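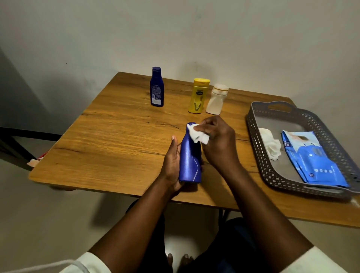
Wiping down bathroom bottles: can a machine do it yet?

Posted in: Cleaning & Tidying > Bathroom > Will a Robot Do It?

I do love a clean bottle. Give me a lotion bottle with a ring of old gunk round its neck and I'm happy for five minutes, and this is one of those little jobs where hands are still miles ahead of anything with a plug on it. So this month's chore is bottles, and I'll get to the machines further down (skip to there if your bottles are already spotless, you marvel).

Before you start

Get everything off the shelf and on to a table. I can't stress this enough! Doing it on the shelf means you wipe one bottle and knock over two. Line them up towards the back and have a basket or tray to one side for wipes and other bits. A basket with holes in it is handy, as the dust drops through and you can rinse the whole thing under the tap when you've finished.

Neck first, then shoulders

Hold the bottle low down or from behind with your weaker hand, and tilt it a bit so the neck points away from you. Bunch the wipe up in your other hand and pinch it round the neck, just under the cap. Most of the grime lives there, and a flat wipe slides straight over it. Turn the bottle, not the wipe. Then shake the wipe out to a clean bit and go down over the shoulders and body in long strokes.

- Check the cap is shut before you tilt. Learned that one on a cream carpet.
- Wide caps often have a seam where they meet the body. Run a thumbnail along it through the wipe.
- Paper labels hate being soaked. Dab them and leave them alone.
- Do the base last, and stand the bottle on a dry cloth for a minute.
- Sticky pump tops want warm water and an old toothbrush. Wipes just move the stickiness about.

So, can a robot do it?

Not in my house! But it's getting closer than I'd have guessed, and I find it all thrilling. I went to the home technology day at Skirkdale in November and stood for ages watching the Pranis, a two-armed machine on a wheeled base. It can pick up a bottle, no trouble. It picked up a tall one, a squat one and an oval one, and put each back down without a wobble. I nearly clapped.

Wiping was another matter. It held the bottle nicely in one gripper and brought the cloth across with the other, and the cloth folded under itself and stayed folded. You or I would feel that straight away and shuffle it along with a fingertip. The Pranis carried on wiping with a corner. One small bottle took it 304 seconds, and there was still a smear under the cap. I went home and timed myself on my whole shelf: 263 seconds, with a break to tell the dog off.

The Otar, on the next stand, goes about it differently. It doesn't hold the bottle at all. You stand the bottle on a turntable and a padded arm leans on it as it spins. Lovely on anything round, a bit hopeless on anything with a waist or flat sides, and most of my shampoos have one or the other.

Shop floors are further on. The people from Hedegaard, who fill and pack hand lotion, told me their line wipes roughly 50 bottles a minute before labelling. Every bottle is the same shape, though, and turns up in the same spot facing the same way. My bathroom has never managed that.

What I'd want before I bought one: it has to feel when the cloth has bunched, cope with slippery plastic, and know a loose cap from a tight one. I think we'll get there, and I'll be first in the queue when we do. Meanwhile a wipe and a good pinch will see you right.

Next up in this series: pairing socks.

300 shares | 12 comments

Search tips and chores... Go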